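**From the Goltcombe bench**

We've finally had a proper go at comparing the two finger sets for the arm, and I've been boring everyone at smoko with the results ever since – so now it's your turn! The Skaltier fingers are the wide, slabby ones, and the Saber pair are slimmer and a fair bit grippier.

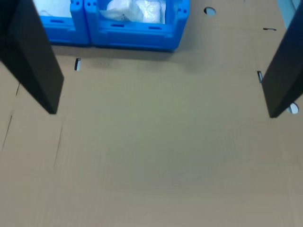 *Fingers open over the cardboard, bins at the back.*

Seven kinds of packet, 324 picks all up, and the same controller settings for both sets (I was strict about that). Soft plastic was the headache. Skaltier dropped 19 and Saber only five, though the Saber pads do hang on a bit too long when you want to let go. 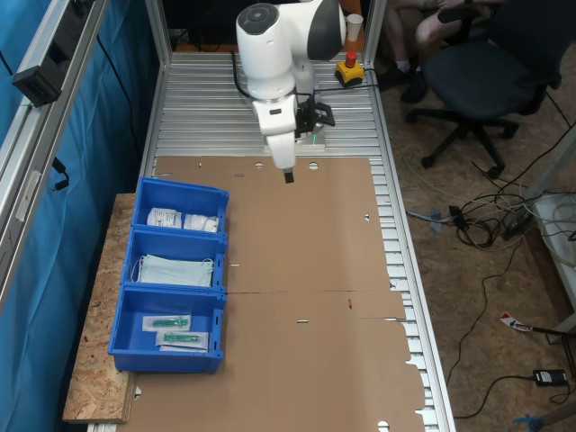 *Masks in the middle bin, syringes in the near one.*

Small boxes were much kinder to us. I slowed the last bit of the descent, knocked the grip force back a notch and stopped squashing corners, which made my arvo.

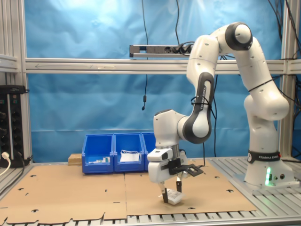 Bernirano wrote in to say we should try the softer pads before blaming the fingers, and to check the zero on the width reading after every swap. Fair call – the pads are on order and I'll rerun the soft plastic in July.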